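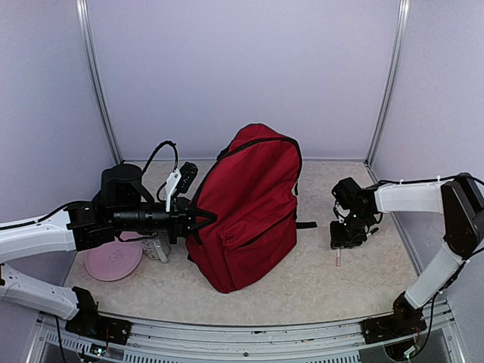 The Datum at Skakarness

Fiction

The tide gauge at Skakarness had been reading high for eleven months before the office in Liltlow sent me out to level it. A gauge cannot read high in any useful sense unless there is something to compare it with, and the comparison was a brass bolt set into the harbor wall by an earlier generation of surveyors. The bolt had a published height. The gauge had a staff with a zero. The difference between them should not change.

It had changed by 15 millimeters.

I took the bus to the end of the route and walked the rest. I had the level in its case, the folding staff, the tripod over one shoulder, and a red backpack with the field books, a hand lamp, a wire brush, two sandwiches and the bench mark sheet in a plastic sleeve. The sheet gave the location of the bolt as the north face of the harbor wall, 74 paces from the light. It did not say whose paces.

The bolt was under weed. I cleaned it with the brush and found the head sound, with no rocking and no cracks in the mortar. I set up the level midway between the bolt and the gauge, read back, read forward, moved the tripod, and did it again in the other direction. The loop closed to within a millimeter. I wrote the numbers down in pencil. The discrepancy was still there.

Three explanations were possible. The gauge had gone up, the bolt had gone down, or the published height had been wrong from the start. The first was the easiest to test. I unlocked the hut and checked the fixings on the gauge bracket. They had been painted over at least twice and the paint was unbroken.

To test the second I needed another mark. The sheet listed one, on the doorstep of a house called Drodurard, up the hill and out of reach of any movement in the wall. The run would take six setups. I ate one sandwich and started.

Drodurard was occupied. A woman came to the door when she heard the staff touch the step, and I explained that there was a mark cut into the stone and that I needed to put the foot of the staff on it.

"It's been scrubbed," she said.

She was right. The horizontal line of the mark was still there, but shallow, and the arrow under it was gone on one side. I asked how often the step was scrubbed.

"My mother did it every morning. I do it when it wants doing."

I asked if the step had ever been lifted or replaced. She thought about this for some time. She said that a man from Hudec had come when she was a girl, to lay the drain, and that he had taken the step up and put it back. She remembered because they had used the window for two days. Her mother had made him put it back twice. The first time it had tipped toward the house and let the rain in.

I wrote this in the remarks column. There is not much room in the remarks column. I wrote: Step relaid, date unknown, height unreliable.

She asked what the number was for. I said that ships used it, indirectly, and that people who designed sea walls used it directly. She asked how high her step was supposed to be. I looked at the sheet and told her 30 meters and a few centimeters above the datum. She asked what it was today, and I said I could only tell her that if I knew the height of the bolt, and I had come up the hill to find out the height of the bolt.

"So one of us has moved," she said.

I agreed that this was the case.

I leveled back down in the same six setups. The light was going by the fourth and I had to hold the lamp to the staff for the last one. The misclosure was two millimeters over the full distance, acceptable for the class of work. Against the step, the bolt was low by nine. Against the gauge, it was low by 15. No single movement accounted for both figures.

There is a procedure for this. The surveyor reports all observed differences, holds nothing fixed, and recommends a connection to the primary network. The nearest primary mark was at Hudec, across the water. The estimate I sent in came to 198 setups by the coast road. The office replied in November that the gauge record would be published with a footnote.

I wrote the footnote. It runs to two lines and states that heights at Skakarness before and after the date of inspection should be compared with caution. I sent a copy to Drodurard, as the owner of a listed mark is entitled to one. A card came back some weeks later. She had put a bit of carpet over the step to save the line, and wanted to know if the carpet would affect the reading.

I replied that it should be removed before any observation, and that its thickness need not be recorded.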